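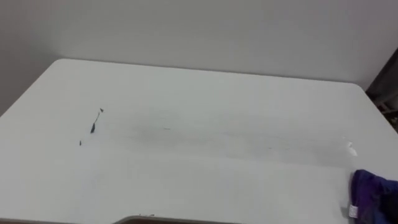
The project room at Lemosside is open again after the refit, and most of the questions we have had so far are about the table. It was chosen by Jana Nolte, who looks after the rooms on the upper floor, and it replaces the two oak-topped desks that many of you will remember for their wobble. The new top is white, with gently rounded corners, and it has the plain wall behind it with nothing hung up or screwed on. There are already a few small dark marks on the left half of the surface. Jana would like it known that she has seen them, and that she would prefer people to tell her about marks when they make them. No one will be charged.

The table came from Gallby and cost 1,299 including delivery. The budget was 1,280, and the difference has been taken from the money put by for blinds. Blinds will now be looked at in the new year. A cheaper top was considered in August, but the sample scratched when a set of keys was dragged across it, and the supplier could not say when a tougher finish would be in stock.

Cleaning is simple. Use a damp cloth and a drop of washing-up liquid, then dry the top with a second cloth. Please do not use scouring pads, cream cleaner or the orange spray from the kitchen. Marks that will not shift should be left alone and reported. Viorica Popescu has tried a paste made by Clasadent, sold for polishing dental trays, on the spare panel that came with the order. It took off pencil and most of the ballpoint but left a dull patch, so it will not be used on the table itself.

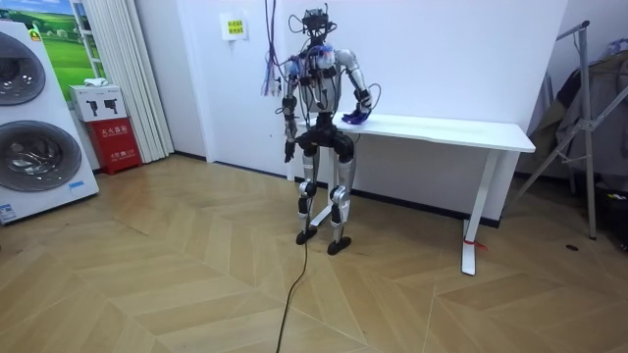
The floor was the larger part of the work. The herringbone was lifted along the back wall, where several blocks had come loose, and relaid by Ionescu over 14 working days. The firm had quoted for fewer, but the old adhesive had to be scraped off by hand. The light wood finish has been kept. Anyone who used the room before will notice that the worn strip by the door has gone, along with the brown carpet tile that covered it.

Felt pads must be fitted to the feet of any chair brought in from elsewhere. A bag of them is kept in the drawer outside, with a spare roll of tape. Spills should be wiped up straight away, going along the blocks, and the mop and bucket should stay in the corridor cupboard. The floor is swept each evening and gets a barely damp mop once a week.

The walls were painted white at the same time. The paint needs a few more weeks to harden fully, so please do not put up notices with tape or putty. A board for notices will go on the outside of the door once the right fixings arrive.

Some of you have asked whether the table could be moved to the middle of the room. For the moment it stays along the wall. The floor by the window was relaid last, and Ionescu has asked us to keep heavy furniture off that part until the firm has been back to check it. If the check is satisfactory we will try the other layout and ask for views. 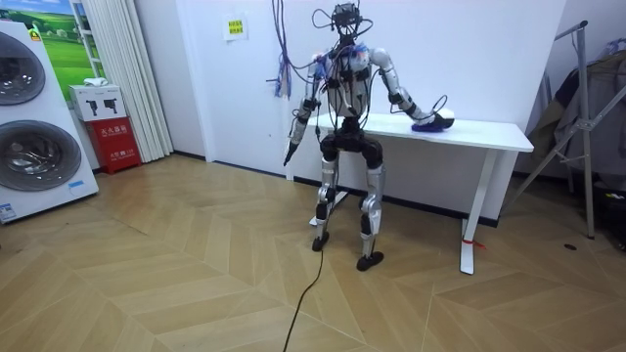 The white table and the herringbone floor at Lemosside.

Bookings for the room are made at the front desk in the usual way. Please leave the table top clear at the end of your session and take small items with you. Anything left behind overnight goes into the grey crate under the stairs, which is emptied at the end of each month. Comments on the room should go to Jana Nolte, and anything to do with cleaning supplies to Viorica Popescu.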